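Home | Our Lines | Timetable | Tickets | About Us | Contact

About Stultavora

Stultavora is a small bus company. We drive local lines between Jernau, Hillness and the villages which lie along the river road. We are not a big operator and we do not plan to become one. Our work is to bring people to school, to the market, to the doctor and home again, at the hour that is printed on the timetable.

The company began with one used minibus and one line, from the church square in Jernau to the hospital. At that time the regional bus had stopped to serve the upper streets, and many older people there had to walk down the hill to the main road. Our first passengers were mostly these neighbors. They told us where a stop was needed, and several of those stops are still in use today, for example the one by the old dairy.

Today we have 8 vehicles and four regular lines. Line 1 is still the hospital line. Line 2 connects Jernau with Hillness through the industrial area, and its first departure is early enough for the morning shift. Line 3 goes along the river and is used by many school children, so it has a reduced timetable during the school holidays. Line 4 is the newest one. It started in February and goes to the Tamura shopping center, with a stop at the public swimming pool.

On a normal working day we carry over 2,000 passengers. For a company of our size this is a number we are proud of, but it also brings problems. Between seven and eight in the morning Line 3 is very full, and we have received letters about this. We have now put our largest bus, with 50 seats, on the 7:20 departure. The 7:40 departure is still driven with a smaller vehicle, and we are looking for a solution. 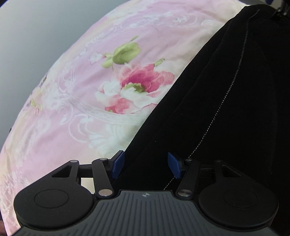 Pink fabric with a rose print, next to a black fabric.

Our drivers live in the area and most of them know the road in every weather. Each new driver rides together with an experienced colleague on all the lines before driving alone. We ask them to wait when they see a person hurrying to the stop, and we ask our passengers to understand when this is not possible. At the station in Hillness, the connection to the train is short, and a bus that leaves late will miss it.

All our buses have a low floor or a lift. If you travel with a wheelchair on Line 4, please call the office one day before, so that we send the right vehicle. Strollers are carried free of charge. Bicycles can be taken after nine in the morning if there is enough space, and the driver decides about this.

You can buy a single ticket from the driver, with coins or by card. Weekly and monthly tickets are sold at our office in Jernau and at the newspaper shop in Hillness station. Children under six travel free together with an adult. Tickets of the regional train are not valid on our lines. We have asked for a common ticket already several times, and the talks are continuing.

Stultavora also rents out buses with a driver for school trips, weddings and club excursions. Please write to us early for the months of May and June, when most weekends are taken quickly.

Our office is at the bus yard in Jernau, behind the fire station. It is open on working days in the morning, and on the first Saturday of the month for ticket sales only. Lost objects are kept there for one month. We read all letters and try to answer them within a week.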